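Rapport d'avancement à l'attention de la Fondation Woso
Équipe de secours en montagne d'Ustdale
Octobre 2021

Objet : utilisation de la subvention accordée en février, état des travaux et demandes pour la période suivante

Madame, Monsieur,

Nous vous adressons le rapport intermédiaire prévu par la convention. Il couvre la période depuis le versement de la première tranche. Je l'ai rédigé au nom de l'équipe et je vous prie d'excuser les tournures qui ne seraient pas tout à fait correctes, le français n'étant pas ma première langue. Les pièces comptables vous sont envoyées séparément.

1. Rappel de la demande

Notre demande portait sur trois postes : le renouvellement des radios portatives, l'achat d'un brancard démontable pour les terrains raides, et la formation des équipiers à la recherche de nuit. Un quatrième poste, la réfection du sol du garage, avait été retiré à votre demande et il est financé par nos fonds propres. Il n'apparaît donc pas dans les comptes de ce rapport.

2. Radios et relais

Les anciennes radios dataient d'une époque où l'équipe intervenait surtout dans la partie basse de la vallée. Depuis que la commune a ouvert le sentier du versant nord, nous sommes appelés plus souvent derrière la crête, dans un secteur où la liaison était mauvaise ou absente. Les nouvelles radios ont été livrées au printemps. Elles ont été programmées en deux soirées par notre responsable des transmissions, puis essayées sur le terrain.

Les essais ont donné un résultat satisfaisant sur la crête et sur le versant nord. Il reste une zone muette dans la gorge, entre le pont de bois et l'ancienne bergerie. Nous avons d'abord pensé à un défaut des antennes, mais le fournisseur les a contrôlées et elles sont conformes. Nous avons donc décidé d'installer un relais mobile, que deux équipiers peuvent monter à pied sur l'épaule du col de Cheng. Le matériel est arrivé. Le propriétaire du terrain nous a donné son accord par écrit, avec la condition que rien ne reste sur place après l'intervention, et nous respectons cette condition.

3. Brancard

La société Feltico nous a fourni le brancard avec un retard de plusieurs semaines. Le modèle reçu est bien celui du devis, mais les roues étaient d'un diamètre inférieur à ce que nous avions commandé. Après un échange de courriers, les bonnes roues ont été envoyées sans frais. Le brancard est en service depuis l'été.

Il a été utilisé pour la première fois lors de l'évacuation d'une randonneuse blessée à la cheville, au-dessus du lac. La descente s'est bien passée, mais les porteurs ont signalé que la sangle de poitrine est difficile à fermer avec des gants. Nous l'avons remplacée par une sangle de notre ancien matériel, de même résistance. Je mentionne ce détail parce que d'autres équipes que vous soutenez ont peut-être acheté le même modèle.

4. Formation à la recherche de nuit

Le programme prévoyait 40 heures de formation par équipier, réparties entre la théorie au local et les sorties. Les heures de théorie sont toutes faites. Les sorties ont pris du retard au début de l'année, car les rassemblements étaient limités, et nous avons préféré travailler en petits groupes, ce qui demande davantage de soirées pour les formateurs.

Les points travaillés sont les suivants : la lecture de carte à la lampe frontale, la progression en ligne dans les fougères, la fouille des ruisseaux et des murets, et le compte rendu radio. Ce dernier point est celui où nous avons le plus progressé. Auparavant, chaque chef de groupe faisait son compte rendu à sa manière, et le poste de commandement perdait du temps à poser les mêmes questions. Une fiche unique est maintenant utilisée par tous.

La dernière sortie prévue au programme aura lieu dans la forêt au-dessus du village, avec la participation des maîtres-chiens de la vallée voisine.
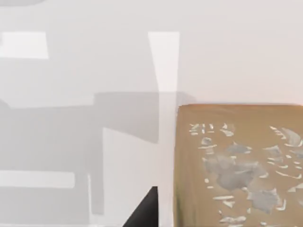 5. Interventions pendant la période

Les interventions ont été plus nombreuses que l'année précédente à la même saison. La plupart concernent des promeneurs égarés ou surpris par la nuit. Plusieurs groupes étaient partis avec un téléphone comme seul moyen d'orientation, et la batterie n'a pas tenu.

Ensemble, les équipiers ont donné 732 heures à ces interventions, sans compter l'entretien du matériel ni les formations. La plus longue a été la recherche d'un homme âgé parti de chez lui en fin d'après-midi. Il a été retrouvé au matin près d'une clôture, fatigué mais conscient, et remis à l'ambulance. Les nouvelles radios ont servi pendant toute cette nuit. Nous avons constaté que les batteries se vident plus vite que ne l'annonce la notice, surtout par temps froid, et nous emportons désormais une batterie de réserve par groupe.

6. Situation financière

Les dépenses pour les radios sont restées dans l'enveloppe. Le brancard a été payé au prix du devis. Le relais mobile n'était pas dans le budget initial : il a été financé avec le reliquat du poste radios, comme votre courrier nous y autorisait. Il manquait 200 euros, que l'équipe a pris sur le produit de la collecte de l'été.

Le poste formation n'est pas encore entièrement dépensé. Le solde correspond à la dernière sortie et au remboursement des déplacements, pour lesquels nous attendons encore quelques justificatifs.

7. Difficultés et demandes

La difficulté principale est la disponibilité en journée. Beaucoup d'équipiers travaillent maintenant hors de la vallée, et le délai de départ est plus long entre le matin et la fin de l'après-midi. Nous avons établi une convention avec l'équipe voisine pour un déclenchement simultané pendant ces heures. Il est trop tôt pour en mesurer l'effet.

Nous vous demandons de bien vouloir :

- autoriser le report du solde du poste formation sur la période suivante ;
- confirmer que l'achat de batteries de réserve peut être inscrit au poste radios ;
- nous indiquer le modèle de tableau à utiliser pour le rapport final, celui joint à la convention ne comportant pas de ligne pour les fonds propres.

Nous restons à votre disposition pour une visite du local ou pour assister à une sortie, si un membre de votre fondation le souhaite. Il faut prévoir de bonnes chaussures, le chemin du terrain d'exercice étant très boueux en cette saison.

Veuillez agréer, Madame, Monsieur, l'expression de nos sentiments respectueux.

Le secrétariat de l'équipe de secours en montagne d'Ustdale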